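# Fewer things on the table

I have run a Tuesday group for under-fives and their parents for long enough to have strong feelings about toys, and the main one is that we put out far too many of them.
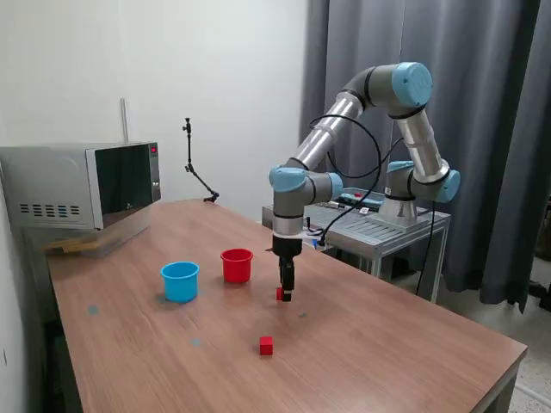 A couple of plastic cups and a couple of small cubes on a bare wooden table will do for a good part of a morning. I have said this to parents and had some doubtful looks, so I'll set out my case properly.

Start with the cups. A child can put something in a cup, tip it out, turn the cup over and hide something under it, stack one cup on another or carry it across the room. All of that is available at once and none of it needs explaining. If one cup is red and one is blue, there is a sorting game as well, and a child of three will usually get to it before you suggest it. If the cubes are all red, the game is a bit odd, and I like it better for that. Does a red cube have to go in the red cup? Children disagree about this quite fiercely. I once watched two of them argue it out until the snacks arrived, and the one who wanted a cube in the blue cup had the better reasons.

Now compare the shape sorter we used to put out, a Kapoor one with a hole for each piece. It is well made and I have nothing against it, but there is one thing to do with it. When the star has gone through the star hole, the child looks up for an adult to clap. Then the lid comes off and it all starts again. By the third go most of them have wandered away and there are pieces under the radiator.

Rosalind Haverford, who set up the group before I took it over, thinks I am too hard on the sorter. Her view is that some children like a right answer and find it restful. I accept that. My own nephew was one. I would still put it out by itself, on its own table, on its own day.

The table matters more than people think. We had a patterned oilcloth on ours for years, strawberries and so on, and small things vanished on it. I took it off in April and the difference was plain by the end of the morning. On bare wood a red cube is easy to see, and easy to reach for if your hands are still learning. The children knock it, it slides a bit, they follow it. Yes, the wood marks. It wipes down well enough and I have stopped minding.

The usual objection is boredom. Kwesi Ansah brings his twins and asked me, quite reasonably, what happens when they have finished. I don't think finished is the right word for it. They stop, they look about, they fiddle with the rim of a cup, and often they start on something different with the same things. An adult who comes in at that moment with a new box has made the decision for them. It's hard to sit still through it – I find it hard, and I'm supposed to know better.

The other objection is that it looks mean. A parent walks in, sees two or three things on a table and wonders what the session fee is for. I do understand this. We have a cupboard with 87 items on the inventory and I could have most of them out in 15 minutes. The room would look generous and the children would spend the morning tipping boxes on the floor.

So the cupboard stays mostly shut. I change what is on the table when the interest has really gone, and I try to change one thing at a time. Next week I might add a spoon.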